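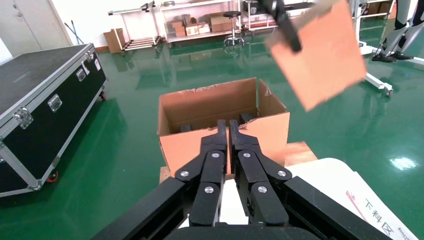
Box on the table, right flap a little torn along the top.

Thread: Storing dahlia tubers in cardboard, anyone still do it?

hlund
Posted 10/07/2020
First frost is close, so I'm planning storage. I've kept my tubers in open cardboard boxes in the basement for years, packed in dry wood shavings. Last winter I lost 18 of them to shriveling, mostly the small ones. The basement has a new furnace and the air is a lot drier. Is cardboard still OK or should I switch to plastic bins?
Halfdan Lund

clayandcompost
Switch. Cardboard pulls the moisture right out of them. I use bins with the lids cracked open and vermiculite, and check once a month.

Nadhirah_J
I disagree. I lost nearly everything the one year I used plastic. Rot, not shriveling. Cardboard is fine if you line it with newspaper and don't leave the top wide open. What temperature is the basement?

hlund
It sits at 55 by the stairs. The back corner is colder but I haven't measured it.

Nadhirah_J
55 is too warm. That's your problem, not the box. You want 40 to 50. Put a thermometer in the back corner for a few days before you dig.

clayandcompost
Temperature matters but so does the box. Same garage, same winter, I had half in cardboard and half in bins. The cardboard half was raisins by March.

mollberg_rd
Do you wash or leave the dirt on? I leave it on and never have trouble. We're on Mollberg Road, heavy clay.

clayandcompost
Wash. Clay holds rot.

Nadhirah_J
I leave it on too if it's dry. Depends on your soil. Also Halfdan, don't divide the small clumps in fall. Single small tubers dry out first. Store the clump whole and cut in spring when you can see the eyes.

hlund
I did divide them all last fall, so that may be part of it. I'll try the back corner, whole clumps, half in lined boxes and half in a bin. Does anyone wrap them in plastic wrap?

mollberg_rd
My sister does. Too much work for me. She dusts the cuts with sulfur first.

clayandcompost
Label them before you put them away, whatever you use. Marker right on the tuber.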